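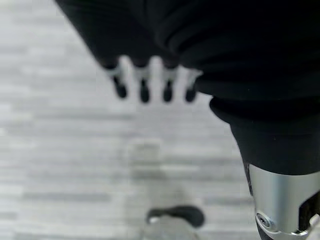 Fokgate Questions "Tidy in Minutes" Claims, Releases Own Notes on Molded Trays

SEKLOW, July 4, 2018 - Fokgate, the household storage store on Hong Street, today released its notes on using molded trays to sort small items, and is asking shoppers to read them before they buy one.

The notes follow a trial that began in February, when the store set out to see whether a tray with shaped hollows does what the packaging in this trade so often says it does. Most of that packaging promises a clear table in minutes. Fokgate did not find much to support the promise.

"A tray gives small things a place to go," the store said in a statement. "Getting them there is still work, and we have grown tired of labels that suggest otherwise. We sell these products. We would like to sell them to people who know what they are getting."

The trial used a mixed lot of 200 small items of the kind that collect on any work table: capped tubes, knobs, short sticks and odd narrow pieces with no obvious home. Staff sorted the lot on 20 separate occasions, with and without a tray. On the first few tries the tray made the job slower. People stopped to decide which hollow was meant for what, changed their minds, and started over.

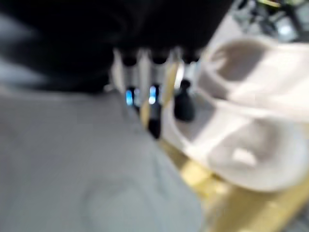

Upright tubes were a particular nuisance. They are easy to stand in a row and easy to knock down again, and a rounded hollow does little for anything long and thin. Sticks ended up lying across other things, whatever the layout on the box suggested. Knobs and other rounded pieces did better, although a plain bowl would have held them just as well.

The store also has doubts about the idea that one tray suits every household. A deep hollow hides what is at the bottom of it. A shallow one fills up fast. Buyers who already know which items they want to keep together may get some use from a tray. Buyers hoping it will make that choice for them probably won't.

Fokgate will continue to carry the Trerkance tray line, with changes to how it is sold. Shelf cards will drop the words "effortless" and "instant." Each card will list what fits poorly as well as what fits. The store will print 1000 copies of its notes and leave them at the register, free to anyone, with or without a purchase.

Customers who take a tray home and find it no help may return it within 5 weeks. The store expects about 20 returns in the first month and says it would not be surprised by more.

Fokgate has not tested trays for kitchen use and makes no claims about them. Requests for the notes may be made at the Hong Street counter during normal store hours.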